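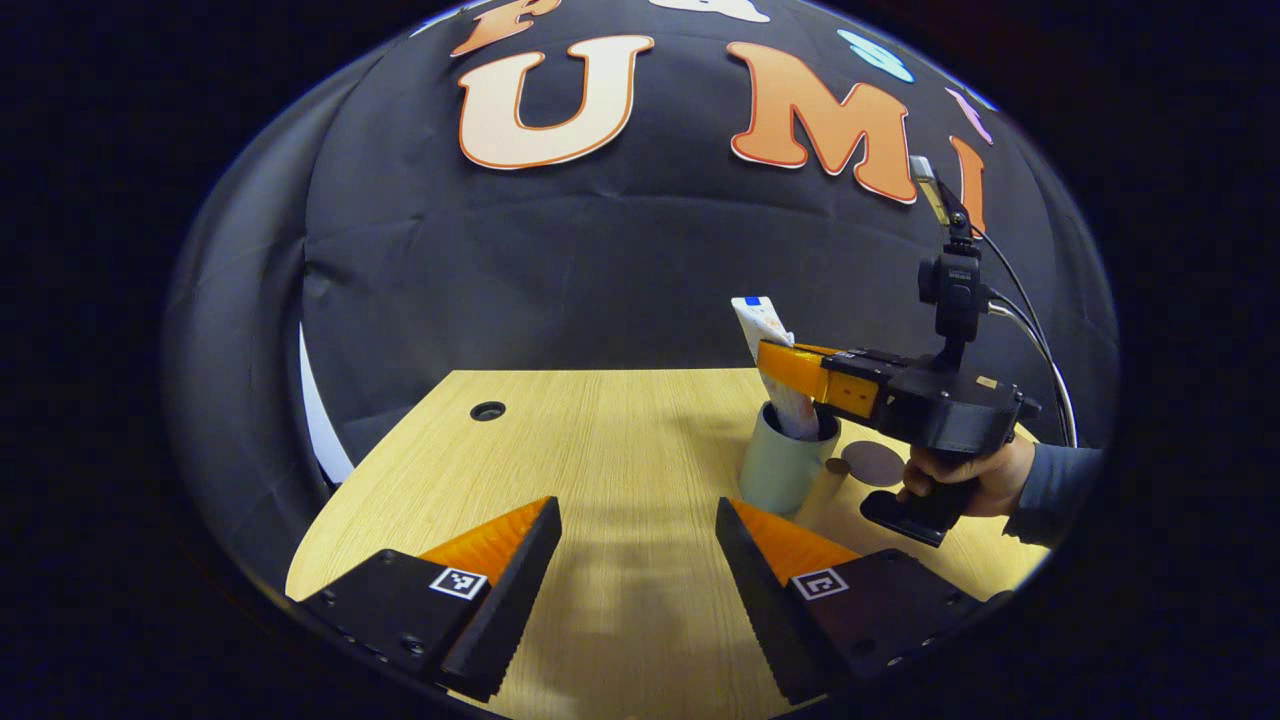

A light wooden tabletop with a straight grain.

TRETAMBRIDGE, 2018-02-04 – Maststead, the family-run mail-order shop for home bakers and jam makers, is delighted to announce that its much-loved Culier recipe collection is coming back into print this September, after more years away than any of us care to admit!

The new edition gathers 95 recipes, most of them sent in by customers over the years (often on the backs of order forms, and once on a paper napkin), along with a fresh chapter on plum preserves that our editor, Seo-ah Ji, has been coaxing out of her aunts since last winter.

"I grew up with the old book propped open against the bread bin," said Ji. "The pages for the ginger loaf were so sticky you had to peel them apart, and I hope people treat this one just as badly."

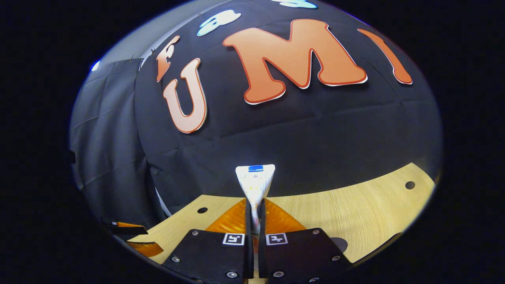 A white tube held upright in front of a black fabric backdrop with orange lettering.

Maststead will print 2000 copies to begin with, and the first 100 people to order by mail will find a packet of Seol, our own spiced sugar blend, tucked in with the book at no extra charge. Readers who still have the first edition are warmly invited to write and tell us which recipes they cook most, and which ones never quite worked (we have had several firm letters about the seed cake already, and it has been rewritten from top to bottom).

Orders open in the spring catalog, which goes out to all 1160 households on our mailing list. Shops wishing to stock the book may contact Seo-ah Ji at the Maststead office in Tretambridge.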